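The Move to Warow

The bus to Warow left at 6:40 on Sunday morning, and by the evening before she still hadn't packed. She had lived in Sterkville for two years and had thought it would take an hour.

She started with the winter things. The heavy coat went to the woman downstairs, who had always liked it. The wool socks she kept. There was a form from the Wojcik plant that said new hires got a locker and a bunk, and that anything bigger than one bag would be sent on from Plisside at a cost of 200. She had 497 in the bank, so it would be one bag.

Jeans were easy. She folded them in half and in half again, the way her mother did, and put them at the end of the table. The shirts took longer. She picked one up, started on it, and put it down again — it was the one she had worn to the interview, and the one she had worn to the hospital the week after. She went and drank a glass of water.

When she came back it was getting dark. She turned on the light and pulled the shirt toward her.

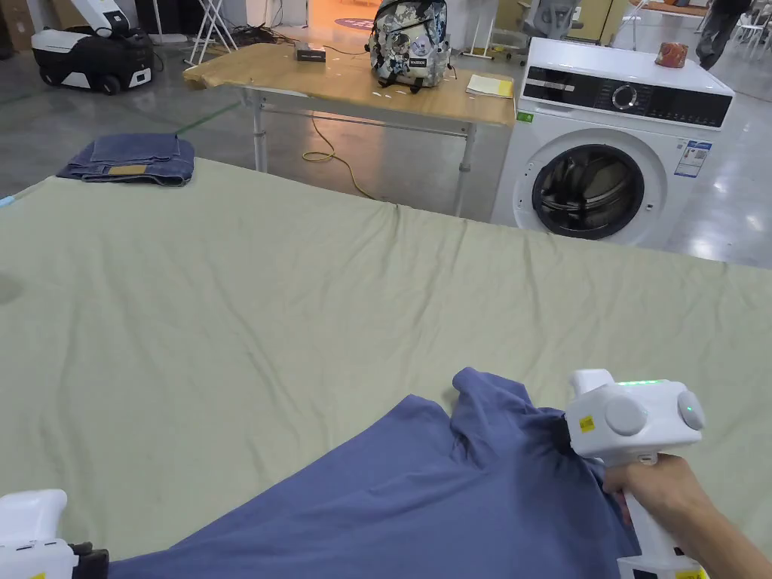
What is the quickest way to fold a T-shirt for a small bag?

Lay it face down, fold both sides in to the middle, and roll it up tightly from the hem.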